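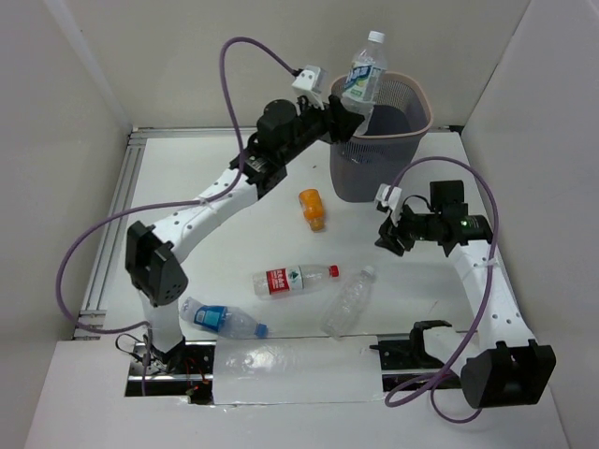 Bouteilles en plastique et bac de collecte gris.

La consigne des bouteilles est un système dans lequel l'acheteur d'une boisson verse, en plus du prix du produit, une somme qui lui est rendue lorsqu'il rapporte l'emballage vide. Elle s'applique au verre, au plastique et, dans certains pays, aux canettes métalliques. On distingue la consigne pour réemploi, où le contenant est lavé puis rempli de nouveau, et la consigne pour recyclage, où la matière est broyée ou refondue.

Origine

Les premières consignes furent instaurées par des brasseurs et des fabricants d'eau gazeuse, pour qui la bouteille en verre coûtait souvent plus cher que son contenu. Le nom de l'embouteilleur était moulé dans le verre afin de faciliter le retour. La pratique recula dans la seconde moitié du XXe siècle avec la diffusion des emballages à usage unique et la concentration des usines, qui allongea les distances de transport.

Fonctionnement

Le montant de la consigne est fixé par la loi ou par l'exploitant du système. Le distributeur la paie au producteur, puis la récupère auprès du client. Les retours se font au comptoir du magasin ou dans un automate qui lit le code-barres et délivre un bon. Les sommes non réclamées reviennent, selon les pays, à l'exploitant, aux producteurs ou à l'État.

Exemple de Kostel

La commune de Kostel a mis en place une consigne locale gérée par la coopérative Lendov. Le montant était de 10 centimes pour les petits formats et de 20 centimes pour les bouteilles de plus d'un litre. Le premier mois, en octobre, 3 611 contenants furent rapportés, dont 900 en verre. L'étude de Songül Saraç et Anneliese Grube attribue ce résultat à la proximité des points de reprise.

Critiques

Les petits commerces invoquent le manque de place pour stocker les vides. Certaines collectivités craignent aussi de perdre les recettes tirées de la vente du plastique trié.

Voir aussi
Collecte sélective
Réemploi
Polytéréphtalate d'éthylène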